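Section 6. Setting out a seasonal display on a shelf or sideboard

These notes go with the Norkirine display sledge and the plain shelf riser sold alongside it. They were written by Tomás Moynihan for the Plundcombe workshop and are kept with the pieces when they are sold on. If yours is an older Lirnside model, the runners are narrower and step 3 will need more patience.

Before you start

You will have read elsewhere that a display of old Christmas pieces "arranges itself". I have never seen one do it. Allow an evening, clear the surface completely and have a soft brush, a sheet of tissue and a strip of plain felt to hand.

You don't need museum wax, display putty, turntables or a lighting kit. Most of what is sold for this purpose is sold to people who have already bought everything else.

Caution: The shelf must take the weight. The sledge comes to 850 grams empty, and a row of old lead-based figures will easily double that. Glass shelves in cheap cabinets are often rated by optimists.

Setting up the sledge

1. Lift the sledge by the body with both hands. Do not lift it by the curled front of the runners, however much they look like handles.

2. Check the underside for the brass pin. It should sit flush. If it stands proud, press it home with your thumb and leave the hammer in the drawer.

3. Lay the felt strip on the shelf and set the runners down on it. The felt stops scratches. It won't stop sliding, whatever the packet claims, so keep the sledge at least a hand's width back from the front of the shelf.

4. Rock the sledge gently from corner to corner. A slight rock is normal in a handmade piece. A definite knock means the shelf is out of true, or one runner has warped. Turn the sledge end for end and try again. If the knock stays at the same corner of the shelf, blame the shelf.

5. Fit the riser behind, with the step facing you. It is 600 mm long and should not be cut down. People do cut it down, then write to ask why it tips.

Note: The finish is shellac under a dark wax. Alcohol will lift it. So will a hot mug, and so will several sprays described as safe for antiques.

Filling the display

6. Start with the heaviest piece and put it low, over the rear crosspiece. On most shelves that will be a Father Christmas or a chalk-ware figure.

7. Add the bottle brush trees next. Put the faded ones at the back. Dealers will tell you fading proves age, but a sunny windowsill does the same job in a couple of summers, and I would not pay extra for it.

8. Stand the smaller ornaments in the body of the sledge on crumpled tissue. Glass baubles should touch tissue on all sides and never each other. Old caps work loose, so don't trust a hook to hold anything you'd miss.

9. Step back to the doorway and look. If you can't pick out a single piece from there, take a third of them away. You won't want to. Do it anyway and put them in next year.

Caution: Keep real candles out of the display altogether. The battery kind are ugly up close, I grant you, but dried moss and old paper catch very quickly.

Note on snow: Loose mica flakes look right and get into everything. Cotton wool looks like cotton wool. A thin scatter of coarse salt is often recommended and should be avoided, as it draws damp and will mark the wax. A piece of old white flannel does as well as anything.

Light and heat

The Onuoha guide that used to be packed with these pieces suggested a small spotlight 300 mm from the figures. I think that is far too close, and I have a Belsnickel with a blistered coat to support the view. Ordinary room light is enough. Keep the whole arrangement away from radiators and out of direct sun, and don't stand it over a television that gets warm.

Changing over for other holidays

10. Empty the sledge from the front backwards, in the reverse of the order you filled it.

11. Brush out the corners dry. Never rinse.

12. Check the pin again before refilling. It tends to creep when the heating goes off, and by April it may need another push.

Eggs, paper lanterns and harvest figures all fit the body well enough. I am less sure about the "all-year display" idea that some shops push. A sledge full of pumpkins looks to me like a sledge that hasn't been put away, but the fixing steps are the same whatever you choose to put in it.

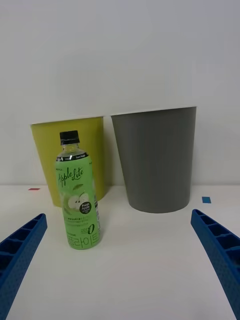

For storage, wrap the runners separately from the body and lay the sledge flat in its box with the riser underneath. Don't stand anything on the lid, and leave the silica sachets out unless you are prepared to change them.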